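Will a robot ever put my shopping away?
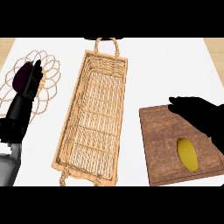 Aubergine in hand, basket at the ready. A simulated kitchen table, and a chore I'd gladly give up.

My friend Hanane Alaoui and I have been arguing about this since April, when she announced over a very long lunch that she would have a machine doing her kitchen by the time she retires. I said I'd believe it when one could unpack a bag of veg without my having to stand over it, and we've been sending each other bits and pieces ever since (she is winning on volume, I'll give her that!).

What I've come round to is that the dull jobs are the hard ones. My mother is 83 and can put fruit in a basket while telling you a story and looking out of the window. For a robot, an aubergine is a smooth, slippery sort of thing with no proper handle, and that yellow fruit isn't much kinder, and then there's the question of how hard to squeeze. Doing it in a simulation is a sensible place to begin, I think, as you can drop the same aubergine 40 times and still have something for supper.

Hanane says I'm being a grump and that washing machines must have seemed far-fetched once too. She may well be right. I'd still want to see it in my own kitchen, though, with the drawer that sticks and the bags all over the floor and the cat wandering through, before I handed over any money. Until then I'm on veg duty, and there are 2 bags by the back door waiting for me now.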